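Pandbridge Community Storehouse
Shelf and Sorting Meeting, July
Minutes as approved, with two corrections noted at the end

The meeting opened at 6:40 p.m. in the back room. Seven members attended and two sent regrets. The minutes of the last meeting were accepted with a grumble over the wording of item 3, which said the sorting backlog was "well in hand." Several members did not think it was in hand then and do not think so now.

1. The mixed donation problem

The chair read the intake figure for the spring quarter: 3,433 items. A member asked what counts as an item. A bag of sponges has been logged as one item on some days and as six on others. The chair said the figure should be treated as a rough guide. The same member asked why, in that case, it had been printed on the flyer. No answer was recorded.

The larger trouble is that food and household goods keep arriving together and get tipped out together. The proposal from the Dralport branch is to sort everything on one cloth-covered table, by hand, into three bins: fresh, packaged food, and household. Dralport says this took its sorting time down by almost 30 percent. Members wanted to know over what period and compared with what. The Dralport summary is one page long and does not say.

It was pointed out that our own slow spot has never been the table. It is the shelf labels, which were last redone when the storehouse had half the shelving. Packing tape is currently filed under both "office" and "repairs," and there is a box of it in each place.

2. Table and cloth

The discussion of the cloth took longer than it needed to. In favor: small things do not roll off felt, and light packaging shows up well against dark blue. Against: felt holds crumbs, cannot be wiped down, and will be under grapes and bread. One member said she would not want to eat anything that had been set down on it in August. Another said that packaged goods are in packages. The first member said grapes are not.

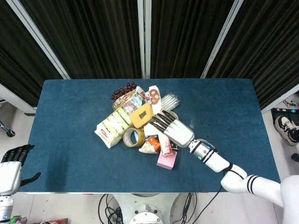

Where do grapes go when they come in with a mixed lot?
Straight to the fresh bin, before anything else on the table is touched, and they are not to be set back down on the cloth.

This was agreed without a vote, although it was noted that the same rule was agreed last year and lasted until the first busy morning. The chair undertook to write it on a card and tape the card to the wall. A member asked which tape.

On soft goods, bread and pastry packages are to come off second, as they get crushed when heavier cartons lean on them. Sponges go to household regardless of shape or color. There was a short disagreement over whether a sponge block with a hole through it is a cleaning item or a piece of packing foam. The meeting settled on "household, and let the shelf people decide," which the shelf people present objected to.

Open or torn snack bags are to be thrown out. Crumpled wrappers with nothing in them are trash and are not to be logged. The treasury report suggests that a fair number have been.

3. Clear plastic tubes

We have more of these than anyone has asked for. They come in by the bundle and have sat on the lower shelf since before the last stock check. The request from Dantas Hall for "tubing of some kind" was followed up, and they meant something much wider. It was proposed to offer the lot to the school craft room. One member doubted the craft room wants them either and asked that we telephone before loading the car this time. Agreed.

4. Wemirer bins

The secretary presented a quote for stacking bins from Wemirer. The offer is 102 bins, delivered, with lids. The meeting was not persuaded. We have room for perhaps a third of that number, and the lids on the sample bin had to be sat on before they would close. The brochure claims each bin will last through 200 loads. Members asked how full a load is and got no further than the brochure does.

Motion: to decline the full offer and ask for a price on a small order without lids. Carried, five to two. The two members against would have declined altogether and asked that this be written down.

5. Trial of the one-table method

After all of the above, the meeting agreed to try the Dralport method for one month. Conditions were attached:

Sorting time is to be written down at the start and the end of each session, by the clock and not from memory.
The weeks before the trial are to be timed in the same way, so there is something to compare.
The cloth is to be shaken outside after each session and washed when it needs it. Who washes it was not settled.
If the times are no better, the table goes back against the wall and the money goes to new labels.

A member asked that the minutes show she expects the labels to win. So shown.

6. Other business

The side door still sticks. The step stool has been found. The kettle has not.

Corrections to the previous minutes: under item 2, for "unanimous" read "four to three." Under item 5, the words "with thanks" were not said and are struck.

The meeting closed at 8:15 p.m. The next one will be held after the trial month, same room, and members are asked to bring their own chairs if they want one with a back.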